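Search stories, poems, authors
Posted in: Short Fiction > Under 1,000 Words

The Night Ferry to Flalach

I was nine the winter my grandmother decided I was old enough for the night ferry, and I want to tell you about it properly, because it was the best night of my life and I have had some very good ones since!

We lived in Nevar then, up behind the rope works, and the boat left at ten past eleven. Imagine being nine and leaving the house at ten past ten. Everybody on our street was going to bed and we were walking down the middle of the road with a suitcase, a bag of boiled eggs and a cake tin tied shut with a stocking. It was February and the puddles had skins on them. I broke every single one between our door and the harbor.

The ferry was the Virág. She was white on top and rust underneath, and she hummed. I felt it in my teeth before I was even off the gangway. A man in a wool hat tore our tickets and gave me back the bigger half, number 623, and I have it still (it lives in the dictionary, at F).

"Cabin?" he asked.

"Certainly not," said my grandmother. "We're going to sit up."

And we did! We sat up in the saloon with the cattle dealers and the nuns and a boy with a trombone case, and my grandmother opened the eggs and passed them out to anyone who looked hungry. One of the cattle dealers had salt. One of the nuns had a pack of cards, and by midnight she had won all his matches and was starting on his buttons. I had never heard grown people laugh like that, right from the stomach, with the whole floor tipping under them.

Then the sea got up properly. Cups went. The trombone case slid the length of the saloon and came back again on its own, and the boy just lifted his feet to let it by. I looked at my grandmother to see whether I ought to be frightened. She was cutting the cake.

"Walnut," she said. "Hold the plate level. Well - hold it level with something."

After that I wanted to see everything, so she took me around. We saw the engine through a grating, all brass and thumping. We saw the galley, where the cook let me stir. We went up to the long lounge on the top deck, which was cold and had no one in it, and we stood there with our hands in each other's pockets. 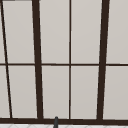
She told me that she had made this crossing once before, at nineteen, going the other way, with one shoe and a letter from a bakery in Zanen. I asked what happened to the other shoe. She said it was a long story and that she threw it at someone. I asked if she hit him.

"I was a very good shot," said my grandmother, and she was so pleased about it, all those years later, that she did a little dance, there on the top deck, in her big coat, with the boat going up and down beneath her.

I fell asleep on the suitcase somewhere after four. When I woke, the humming had stopped and my mouth tasted of walnuts, and the nun was giving the buttons back, one at a time, making him say thank you for each.

"Up you get," said my grandmother. "Flalach. Bring the tin."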